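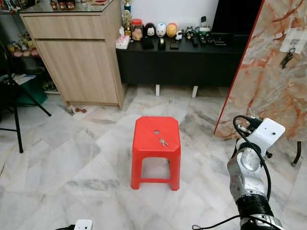

4. 賃貸住戸における小物の仮置きと定位置

最終更新:5月17日

4.1 対象と方法

本節では、鍵、財布、腕時計、郵便物といった外出に関わる小物が、賃貸住戸のどこに置かれているかを扱う。前節までに述べた間取りと収納量の分析では、造り付けの収納のみを対象とした。しかし聞き取りの段階で、小物の多くは造り付けの収納に入っておらず、居住者が持ち込んだ家具や壁面に分散していることがわかっていた。そのため、ここでは収納として設計されていない面も含めて記録の対象とした。

調査はTrenoseck地区とCletau地区の集合住宅で行った。両地区とも築年の近い中層住棟が中心で、玄関に独立した土間をもたない住戸が多い。玄関扉を開けるとそのまま居室の床が続き、床材はタイル張りが大半を占める。回答を得た住戸は300戸である。各住戸の居住者に、帰宅直後、就寝前、外出前の三時点で対象の小物がどこにあったかを、所定の用紙に記入してもらった。住戸内の面の呼び方は人によって異なるため、用紙には面の種別を示す略図を付けた。

得られた記録のうち、場所の記載が読み取れないもの、対象外の品目に関するものを除き、1,800件を分析に用いた。品目の内訳では鍵が最も多く、郵便物がこれに次ぐ。腕時計は所有しない居住者も多かったため件数が少なく、以下の比較では参考として扱う。

4.2 「仮置き」と「定位置」の区別

本稿では、居住者がその品目を置く場所として自ら挙げた面を「定位置」、それ以外の面に置かれた状態を「仮置き」と呼ぶ。定位置であるかどうかは居住者の申告によるもので、面の形状や用途とは関係しない。たとえば食卓の端を鍵の定位置として挙げた居住者もいれば、玄関脇に専用の小皿を用意しながら、それを定位置とは考えていない居住者もいた。

この区別を設けたのは、既存の収納調査では「収納内」と「収納外」の二分が一般的であり、収納外に置かれた品目が一律に片付いていないものとして数えられてきたためである。聞き取りでは、収納外であっても毎日同じ場所に置いている限り不便を感じないという意見が繰り返し聞かれた。一方で、収納内にあっても引き出しの奥に入り込み、外出前に探すことになったという記録も複数ある。探す手間を問題にするのであれば、収納の内外よりも定位置の有無を見るほうが実態に近い。

なお、定位置を挙げられなかった居住者については、三時点の記録のうち二時点以上で同じ面に置かれていた場合に、その面を準定位置とした。集計上は定位置と合わせて扱い、結果に差が出た箇所でのみ区別して示す。

4.3 床に近い低い面の利用

帰宅直後の記録で目立ったのは、踏み台や腰掛けの座面への仮置きである。棚やカウンターに比べて低く、本来は人が座る、または足を乗せるための面であるが、玄関から居室に入る動線の途中に置かれていることが多く、荷物を下ろす際に手の届く面として使われている。とくに郵便物と鍵が同時に持ち込まれる場合、郵便物はテーブルへ、鍵は手前の低い面へと分かれて置かれる傾向があった。

低い面への仮置きは、就寝前の時点では大きく減る。居住者の多くが、座るとき、あるいは踏み台として使うときに、上に置いた物を別の場所へ移しているためである。移す先は必ずしも定位置ではない。Trenoseck地区の記録では、座面から台所のカウンターへ、さらに翌朝になって上着のポケットへという移動が複数の住戸で見られた。仮置きから仮置きへの移動は、外出前に探したという回答と結びつきやすい。

材質についても簡単に触れておく。座面が布張りの場合、鍵のような小さな物は沈み込んで見えにくく、置いたことを忘れたという回答が多い。硬い樹脂や木の座面では見えやすい一方、置いたときに音がすることを嫌う居住者もいた。座面の中央に穴のある製品では、穴から床へ落とさないよう端に寄せて置くという回答があったが、穴の大きさは製品によって異なり、実際に落としたという記録はごく少ない。

4.4 壁面の利用と粘着式フック

賃貸住戸では、壁に釘やねじを打つことが契約で制限されている場合が多い。Istel集合住宅のように、画鋲も含めて穴を開ける行為を認めない例もある。こうした住戸で壁面に定位置を設ける手段として、粘着式のフックが広く使われていた。鍵の定位置として壁面を挙げた居住者のうち、ほぼ90%が粘着式を選んでいる。

貼り付け先は玄関脇の壁が最も多く、次いで靴箱の側面、冷蔵庫の側面であった。壁紙に直接貼ると、はがす際に表面が傷むという不安から、下地に紙のテープを重ねて貼り、その上にフックを取り付ける居住者もいる。同様の理由で、壁から独立した板にフックを並べ、板ごと立てかけて使う方法も聞かれた。板の表面は木目調や石目調など、部屋の床や家具に合わせて選ばれている。

フックの保持力について、居住者の評価は分かれた。下地が平滑な面であれば長く使えたという回答がある一方、湿気の多い時期に落ちたという回答も少なくない。調査期間の一部が6月にかかったCletau地区では、期間中に貼り直しをしたという記入がTrenoseck地区より多かった。ただし両地区では壁の仕上げも異なるため、季節の影響だけを取り出すことはできない。

壁面に定位置をもつ住戸では、三時点を通じて鍵の場所が変わりにくい。帰宅直後に低い面へ仮置きした場合でも、就寝前までに壁面へ戻す割合が高かった。同居者が二人以上いる住戸では、フックを人ごとに分けているかどうかも関係しており、共用の場合には他の人の鍵を掛け直したという記入が散見された。
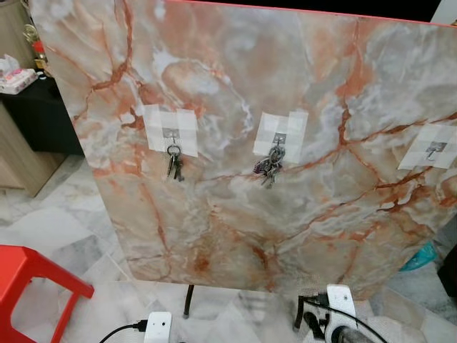
4.5 家具の可動性と定位置の安定

定位置の安定には、その面が動くかどうかが影響すると考えられる。棚や壁面は動かないが、踏み台、腰掛け、小型のワゴンは一日のうちに何度も場所を変える。そこで、可動の家具を定位置として挙げた50戸を抜き出し、家具の移動の有無と小物の所在を照らし合わせた。

この50戸では、家具が動いた日に小物が定位置から外れやすいという関係が見られた。とくに軽い樹脂製の踏み台は、掃除や高い棚の物を取る際に動かされ、そのたびに上の物が近くの別の面へ移されている。持ち手となる開口が設けられた踏み台(図3)は片手で運びやすく、それだけ移動の頻度も高い。居住者の側もこの点は承知しており、「物を置く台であって、しまう場所ではない」という趣旨の記述が自由記入欄に見られた。 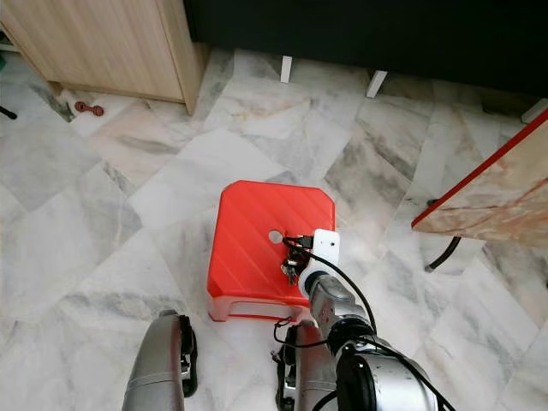
図3 樹脂製の踏み台。座面の中央付近に穴、側面に持ち手用の開口をもつ。

可動の家具でも、置き場所がほぼ固定されている場合には結果が異なる。Gilchrist団地では、玄関脇の狭いくぼみに腰掛けを置き、靴を履くときにだけ使う住戸が多い。この腰掛けは座るときにも動かされず、座面の端が鍵の定位置として安定していた。可動か固定かは家具の種類だけで決まるものではなく、その家具が置かれる場所の余裕と、日常の使い方に左右される。

ワゴンについては件数が少ないため詳しい比較を控えるが、段のあるものでは最上段に郵便物がたまり、下段に鍵や財布が置かれる例が多かった。郵便物が一定量を超えると最上段の物が下段に移され、鍵が隠れてしまうことがある。これは家具の移動とは別の要因であり、今後、品目どうしの干渉として扱う必要がある。

4.6 設計への示唆と限界

以上の結果から、賃貸住戸の玄関まわりには、造り付けの大型収納とは別に、帰宅時にすぐ手の届く動かない小さな面を設けることが有効と考えられる。奥行きは浅くてよく、郵便物がたまらない程度の広さに抑えるほうが、鍵の定位置としては安定しやすい。壁面にあらかじめフックを取り付けられる下地を用意し、契約上も使用を認めることができれば、居住者が粘着材の下地を工夫する手間も減る。

低い面への仮置きそのものを減らす必要があるかどうかについては、本調査の範囲では判断できない。帰宅直後に手近な面へ物を置く行為は、荷物を下ろし靴を脱ぐという一連の動作の一部であり、その後に定位置へ戻されるのであれば支障は小さい。問題が生じるのは、戻すべき定位置がない場合と、定位置が遠い場合である。玄関から定位置までの距離については、住戸ごとの家具配置図が揃わなかったため、数値としての検討を行っていない。

本調査の記録は居住者自身の記入に基づいており、記入そのものが行動を変えた可能性がある。自由記入欄には、用紙に書くために物を元の場所へ戻すようになったという記述も見られた。また、三時点の間に起きた移動は記録に表れない。次節では、記入の期間が長い住戸を取り上げ、期間の前半と後半で仮置きの頻度に変化があるかを検討する。

関連項目
・3.4 造り付け収納の容量と間取りの関係
・5. 記入期間の長さと仮置き頻度の変化
・付録A 記入用紙と面の種別を示す略図
・付録B Trenoseck地区とCletau地区の住棟概要
・資料 Istel集合住宅における壁面使用の取り決め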